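Home | Reviews | Long-termers | Running costs | Forum

Living with the Juleck Nava: is the small hatch worth it?

I've had the Nava since May, so I reckon I've earned the right to moan about it a bit. It's the middle trim, in grey, bought from the dealer at Brutgate, where Murray MacPherson was very patient with me and my endless questions about boot space.

First, the good stuff. It's a lovely thing to drive in town! The steering is light, the seats are proper armchairs (my back has stopped complaining) and it squeezes into the sort of gaps my old Okach would have sailed straight past. I did 487 miles in the first fortnight, most of them on dull A-roads, and got out at the end of each trip feeling quite fresh.

Now the grumbles. The touchscreen is slow when it's cold, and you need it for the heater, so you sit there jabbing away with your gloves on. The cupholders are too shallow for anything except a very small coffee. And there's a rattle from the back shelf at anything over 30 — I've wedged a bit of foam in there and it's better, though it comes back on the bad stretch by the bypass.

Running costs are where I changed my mind. Insurance came to 894 pounds for the year, which stung, but I'm filling up far less than I used to. My neighbour Berenice Jaramillo has the bigger engine and says hers drinks like a camel, so go for the small one unless you tow.

The first service was painless. I dropped it off on Saturday at eight and had it back before lunch, washed and everything. They missed a smear on the inside of the windscreen, so I did that one myself with a cloth and some glass cleaner.

Would I buy it again? Yes, but I'd haggle harder and I'd pay for the heated seats. I'm giving it 7 out of 10, with a point knocked off purely for that screen.
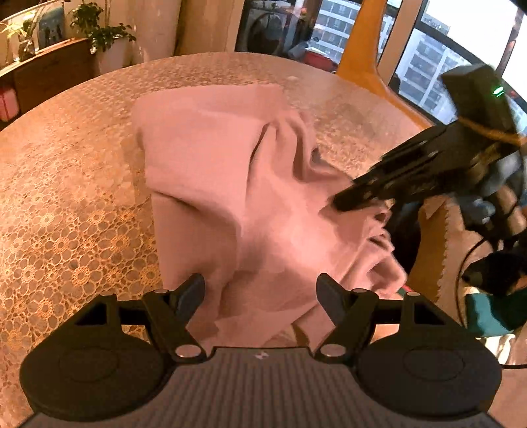
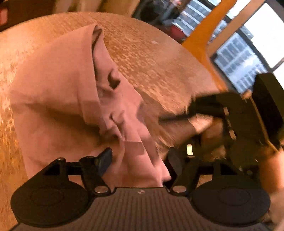

Pink cloth on a round table, both pictures.

12 comments | 5 shares

Contact us | Copyright, all rights reserved | Back to top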